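Curtain rod sags in the middle, wall is hollow above the window

Posted by darer_tenant in Home and Repair
Viewed 2,364 times

Hello everybody. I moved in February to a rented apartment in Cesstead and I want to hang heavy curtains in the bedroom, because the street lamp is directly in front. The window is wide and the rod I bought is of the type which extends, from Kuster. It has one bracket on each end. After I hung the curtains the rod is bending down in the middle, and the left bracket is already coming out a little from the wall. When I knock above the window it sounds hollow almost everywhere.

My landlord allows holes if I fill them when I leave. I have a small drill and a level, but I am not experienced. Should I buy a thicker rod, or is the problem the wall? I would also like to know if it is possible to keep the same curtains. They were not cheap and I already shortened them by hand, which took me a full Saturday.

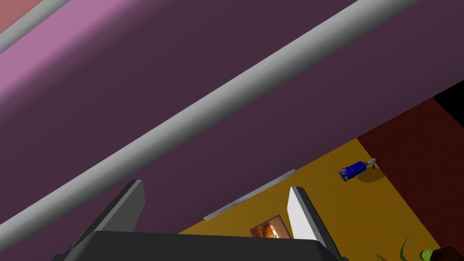 The curtains weigh 27 pounds together, I checked with the bathroom scale. On the package of the rod it is written that the maximum is 33 pounds, so I thought it would be enough.

Thank you in advance for any advice.

Prullon_Hill
Posted in the evening

The number on the package is normally for a rod which is not fully extended and which is fixed to solid wood. Where one tube slides into the other it is weaker, and if this place comes in the middle of the window, it will bend. Buy a center bracket of the same height and depth as the other two. You can keep the curtains, but each one must stay on its own side, as the rings usually don't pass over the bracket.

For the wall, first look for studs. There is very often wood directly above a window, but sometimes it is lower than the place where people put the rod. Try with a thin nail in a spot that the bracket will cover. If you find wood, use a long screw and no anchor. If you don't find it, take metal toggle anchors and check that the weight on the box is for drywall. Don't use the old hole on the left again. Move the bracket 3 inches to the side and fill the hole.

matchbox_k

just get lighter curtains, mine are from the discount store and they are fine

darer_tenant

Thank you both. I found wood on the right side and in the middle, but on the left there is nothing, so there I will use the toggle. The store had only white center brackets and I have ordered one in the correct color.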